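Enamel mugs: chipping at the rim?

koval_17
Have two Osby mugs, used daily for coffee. One chipped at the rim in July and there is rust on the bare spot. Still OK to drink from?

Divska
I'd toss it. Chips keep spreading once they start.

Sarla Tripathi
Disagree. Dry it right after washing, rub a little cooking oil on the spot and keep using it. Mine has been through almost 17 camping trips. Just don't use it if the chip is on the inside.

Divska
Rust is rust. A new mug costs 3 dollars at a yard sale.

koval_17
Chip is on the outside, so I'll try the oil first. The blue one has the dark rim and no chips - that's the one I'm drinking from for now.
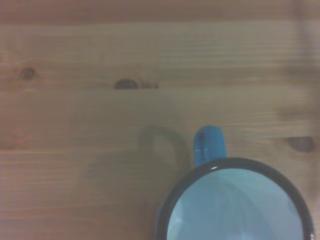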